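Grovstead项目示教数据采集工作组会议纪要

会议时间：2022年11月24日 上午
会议地点：Chowdhury楼二层小会议室
主持人：Anoma Uddin
记录人：Obaidul Dewan
出席：采集组、标注组、算法组、设备组各组负责人及操作员代表
列席：Brastbridge公司驻场工程师
缺席：采购办（已书面提交意见）

一、确认上次纪要

主持人宣读上次会议纪要要点，与会人员无异议，予以确认。上次会议遗留事项中，操作员排班表已张贴，采集主机硬盘扩容已完成，腕部相机备用线缆仍未到货，转入本次会议第六项继续讨论。

二、采集进度通报

采集组汇报，“小球与圆环类物件”任务本阶段提交示教700条，经标注组复核，准予入库569条，其余131条退回。项目本期各类任务合计应入库4,000条，该项指标未作调整。

退回的示教按原因归为以下几类：起始姿态未回到规定位置；两路相机时间戳不同步；夹爪开合指令与实际记录不一致；操作员中途停顿过长；任务说明文字与实际动作不符。其中时间戳不同步占比最高，且集中在更换采集主机之后的几个批次。

算法组提出，上述退回示教中有一部分动作本身完整，仅因时间戳问题不能使用，询问可否离线重新对齐后补录入库。设备组答复，原始日志中保留有控制器时钟，理论上可以对齐，但需逐批核对偏移量是否恒定。会议同意由设备组先取一个批次试做，试做结果未经标注组复核前，不计入已入库数量。

主持人强调，各组对外报送进度一律以入库数为准，提交数只作内部参考。

三、任务定义与操作规范

现行任务说明为：将置于桌面的黄色塑料圆环小铲连同环内的小足球一并取起，移至指定区域后放下。会议就该说明的执行口径进行了讨论。

操作员代表反映，说明中未写明夹取部位，各班做法不一。有的夹取手柄，有的夹取环沿，两种做法均能通过现行复核，但轨迹差异较大。夹取手柄时，夹爪需先绕腕旋转对准手柄方向，再下降；夹取环沿时下降位置更靠近小球，容易把球带出环外。

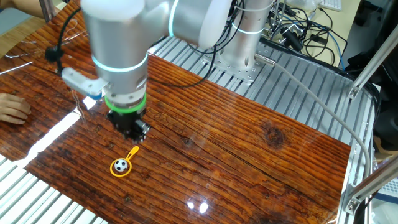 会议纪要 总第7期

算法组认为，两种做法混在同一任务名下，会使模型在下降阶段出现犹豫，前期训练的策略曾在物件上方反复微调而不下夹，可能与此有关。标注组补充，Skindier标注平台中目前仅有“接近”“夹取”“移动”“放置”四个阶段标签，没有夹取部位字段，事后难以区分，只能逐条回放。

经讨论，会议就操作规范形成如下意见：

（一）自下一批次起，本任务统一夹取手柄。夹取环沿的示教另立任务名，数量单列，暂不安排专门采集。

（二）每条示教开始前，手臂回到起始姿态，夹爪朝下、全开，停稳后方可开始录制。

（三）小铲的摆放位置和手柄朝向由摆放表随机给出，操作员不得自行挑选方便夹取的方向。摆放人员核对完毕后口头报“可以”，操作员复述后开始。

（四）下降过程中发现对位偏差的，允许小幅修正；需要大幅抬起重来的，仍完整录完，在备注栏填写“重试”，不得中途截断。

（五）小球在移动途中掉落的，保留该条，结果标为“失败”，当班不得删除。

关于第（五）项，操作员代表询问失败示教是否计入个人工作量。主持人答复，计入。前期部分班次失败记录极少，与现场观察不符，应与操作员担心影响考核有关，请采集组在班前会上再次说明。

标注组另提出“修正”与“重试”的界限需要更明确的表述。会议议定，夹爪未抬离至起始高度即继续下降的，属修正；回到起始高度或以上的，属重试。高度以控制器记录为准，操作员无须现场判断，由标注组在复核时统一填写。

四、相机与画面质量

设备组汇报固定机位和腕部机位的情况。

固定机位方面，深红棕色木纹桌面表面光亮，顶灯在桌面上形成反光亮斑。当物件摆放在亮斑附近时，物件边缘与桌面的对比下降，白色球面尤为明显。采购办书面意见建议更换哑光桌垫。算法组不赞成全部更换，理由是部署现场的台面情况不可控，训练数据中保留一定的反光有利于模型适应；但同意在摆放表中记录物件是否位于亮斑范围，供后续分组评估。

腕部机位方面，画面局部存在偏青现象，靠近边缘处较为明显，木纹的颜色随之发淡。设备组目前考虑的可能原因有两个：一是自动白平衡受桌面以外蓝色区域影响，二是手臂灯环的光进入镜头。两者尚未分别验证。会议要求设备组在关闭自动白平衡和遮挡灯环两种条件下各录一组对照，交算法组比较，结论出来之前不改动现行相机参数，以免同一任务前后批次画面不一致。

Brastbridge公司工程师说明，相机支架的安装角度在出厂时有刻线标记，但拆装后未必能恢复到原位，建议每次拆装后重新做一次手眼标定，并将标定文件随批次一同保存。设备组表示，目前标定文件统一存放，未与批次对应，查找不便，同意按此建议整改。

关于夹取手柄后腕部画面的构图，算法组表示满意。手柄夹稳后，圆环和小球位于画面中部，球面黑白图案清楚，夹爪本体只占画面下部，对判断球是否仍在环内很有帮助。算法组希望今后更换相机支架时，仍尽量保持这一相对位置。

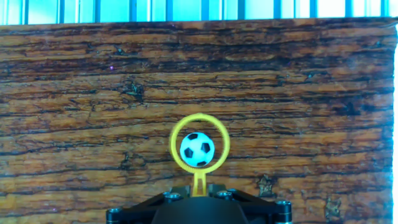 标注组据此建议，在“移动”阶段增加一个逐帧标签“球在环内”，取值为是、否、无法判断，以腕部画面为主、固定画面为辅。标注组估计增加该标签后单条复核时间会有所延长，但可利用关键帧插值减轻工作量，只在状态发生变化处人工确认。

算法组支持该建议，同时提出“无法判断”的使用应从严，仅限于画面模糊或球被夹爪遮挡的情形，不应作为省时的默认选项。标注组同意在平台说明中写明，并在每批次抽查时单独统计该取值的使用比例。

操作员代表询问，若球已偏向环的一侧但未脱出，应如何处理。会议认为，只要球体主要部分仍在环内，即标“是”，操作员无须停下调整。

五、桌面及线缆管理

设备组通报近期现场检查情况。铝型材平台上的底座线缆沿桌面右侧走线，目前长度有余量，对手臂运动未见影响。手臂上的黑色相机线以线夹固定，需定期检查线夹有无松脱。后方工作台的黑色、蓝色线缆较为杂乱，设备组计划在采集间歇时整理，按网络、供电、相机三类分别扎束并贴标签。

桌面清洁方面，标注组在复核中多次发现桌面有细小杂物，形态近似线头，在腕部画面放大后容易与物件混淆。会议要求每班开始前和午间各清理一次桌面，由摆放人员负责，在交接本上签字。清理时不得使用含蜡清洁剂，避免加重桌面反光。

安全方面，主持人重申以下要求：手臂处于使能状态时，急停按钮须在操作员伸手可及范围内；摆放人员进入工作区调整物件前，操作员应先停止控制输入并口头确认；灯环颜色出现与说明书常态不符的变化时，立即停止采集并通知设备组，不得自行重启。

操作员代表提出，摆放和操作由同一人承担时，口头确认程序无法执行。主持人表示，原则上每班应安排两人；确因人手不足只能一人在岗的，该班只做设备检查和数据整理，不安排采集。采集组需据此重新核对排班表。

六、备件与采购

（一）腕部相机备用线缆。供货方答复尚在途中。会议同意采集组继续使用现有线缆，若期间出现画面中断，当批次立即停采，不得以临时接头代替。

（二）夹爪指面垫片。操作员反映长时间夹取光滑塑料手柄时偶有滑动。Brastbridge公司工程师表示可提供不同硬度的垫片试用。算法组要求，更换垫片视同更换末端硬件，须在批次信息中注明，并保留原垫片的对照示教。会议同意先行试用，暂不正式更换。

（三）物件备份。现用黄色圆环小铲如有损坏，更换件与原件在颜色和尺寸上未必一致。会议同意由采购办按原型号补购，并另选几件颜色、手柄长短不同的同类物件，用于后续泛化测试。测试用物件单独存放，不得混入日常采集。

采购办书面意见中关于桌垫的部分，按第四项讨论结果处理，本期不列入采购。

七、数据命名与存储

标注组反映，同一任务存在中英文两种写法，导入Skindier平台后被识别为两个任务，统计时须手工合并。会议决定，任务名以平台登记名为准，采集主机端取消手工输入，改为下拉选择。任务说明文字仍允许多种表述，但须从审定的句库中抽取，句库由算法组提供，标注组校对。

有关句库，算法组举例说明，“把小铲和球一起拿起来”“拿起装着足球的黄色圆环”均可使用；“把球捡起来”容易被理解为只取球体，应予剔除。标注组请算法组在交付句库时，同时附上被剔除的说法及理由，供复核人员参照。

存储方面，原始数据、入库数据、退回数据三者分目录保存。退回数据在项目结束前不删除。采集主机每日收班后自动同步至楼内服务器，由当班人员核对文件数量后签字。Obaidul Dewan提出，近期有两次同步未完成即关机的情况，建议在同步完成前锁定关机选项。设备组表示可以实现，列入本次待办。

八、操作员培训

采集组汇报，目前通过考核可独立操作的人员为7人，另有新进人员在跟班学习。新进人员的主要困难在于腕部旋转与下降的配合，常见做法是先下降后旋转，导致夹爪侧面碰到环沿。采集组拟将训练分为空载对位、单取小铲、连球取起三个步骤，逐步放行。

Anoma Uddin要求，训练期间产生的示教一律存入培训目录，不得以任何理由转入正式批次。算法组询问可否将其用作低质量样本对照，主持人表示此事涉及入库标准，待算法组提交书面方案后另行讨论，本次不作决定。

九、待办事项

1. 设备组：选取一个批次试做时间戳离线对齐，结果送标注组复核。
2. 设备组：完成白平衡与灯环遮挡两组对照录制，送算法组。
3. 设备组：标定文件与批次建立对应关系；采集主机增加同步完成前锁定关机的功能。
4. 采集组：修订操作规范第三节，补入统一夹取手柄及“修正”“重试”的界定，下一批次开始前发至各班。
5. 采集组：按双人在岗要求调整排班表，调整后报主持人。
6. 标注组：在Skindier平台增加“球在环内”标签，并拟定填写说明。
7. 算法组：提交任务说明句库初稿，附剔除项。
8. 采购办：补购圆环小铲及泛化测试用物件，继续跟进相机线缆到货情况。
9. Brastbridge公司：提供夹爪垫片试用件及硬度参数。

以上事项除第8项外，均须于11月底前书面回复记录人。第8项按到货情况随时通报。

十、其他

标注组提出复核室显示器色彩不一致，不同工位看到的偏青程度有差异，请求统一校色。会议同意，由设备组借出校色仪，标注组自行完成。

操作员代表询问采集间夜间是否开放。主持人答复，暂不开放，如因补采确需延长时间，由采集组提前申请。

下次会议时间由记录人另行通知，首项议题为时间戳离线对齐试做结果。

会议于中午前结束。

记录：Obaidul Dewan
审核：Anoma Uddin
分发：出席各组、采购办、Brastbridge公司驻场工程师
存档：Grovstead项目办公室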